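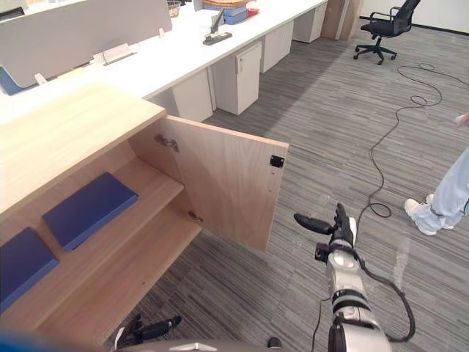 Page last changed: December, 16:42

Cabinet trials at Stodircombe stopped after hand fault

The trials with the two-armed robot in the Stodircombe office are stopped until further notice. During an afternoon run the right hand closed on the edge of a cabinet door and did not release when the operator gave the open command. The arm then continued its planned movement and pulled the cabinet 7 centimeters forward before the emergency stop was pressed. No person was hurt.

The task in these trials is simple to explain. The robot must open a small wooden cabinet with one hinged door, take a blue pad from the shelf and put it back again. It had completed 142 runs with the present hands, and the log showed no similar fault in any of them.

Tuva Hovland, who is responsible for the trials at Wito, said that the fault was found in the message between the hand and the arm. The hand stopped answering, but the arm controller still received the last good status and understood it as "hand open." It waited 36 seconds for a new status before it gave a warning.

"This waiting time is much too long when people are walking near the arm," Hovland said. "It was set for the old hands, which were slow to start, and we did not change it when the new ones came. That is our mistake."

The hands are supplied by Murakami, and the right one has been sent back for inspection. Wito has also asked Galby, which wrote the arm controller, for a change so that the arm stops at once if the status from a hand is missing. Galby has confirmed that it received the request but has not given a date.

The cabinet will be checked near the lower hinge on the inside, and it will be used again after repair. Staff who have desks in the same room can work as normal while the robot is switched off. When it is powered for tests, everyone must stay outside the reach of both arms, also during short checks.

Questions about the stop can be sent to Tuva Hovland, extension 466.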